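Workshop Tips: Bench Habits for the Udetlow Robotics Club

Revised 2022-08-24 for the new term. Members joining in September should read this before their first session on the arm.

Clear the bench first. The pick-and-sort task uses loose hand tools and small plastic parts, and anything left over from the last session will end up in the training runs. Wipe the wood with a dry cloth. Spray cleaner leaves a film, and flat parts slide on it.

Close every blade before it goes on the bench. Folding knives are laid out closed and stay closed until the arm is powered down. Meinir Beddoe keeps the spare blades in the locked drawer.

Set tools at different angles. If they all point the same way, the model learns the angle and ignores the tool. Turn one lengthwise, put the next on a diagonal, and leave a finger's width of bare wood on both sides of each handle.

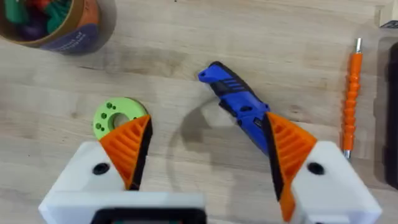

Bring the gripper in fully open and stop short of the tool. Check that both fingers clear the handle, then close slowly. A pad that touches one side first will push the tool instead of holding it. If this happens, back off, rotate the wrist and try again - do not chase the tool across the bench.

Clean the rubber strips on the pads every 19 runs. Use a damp cotton swab, working along the strip. Dust from the plastic parts packs into the ribs as well; an old toothbrush gets it out.

Check the finger screws by hand before each session. They need to be snug. Man-lok Tsao stripped two housings last year with a power driver, and reprinting them took 6 hours.

Keep small parts in a tub. Pour out what the run needs and move the tub to the back corner.

Log the run number before moving anything. We are at 292 as of this week. Failed picks count and get a number too. Send missing entries to Irina Dobre.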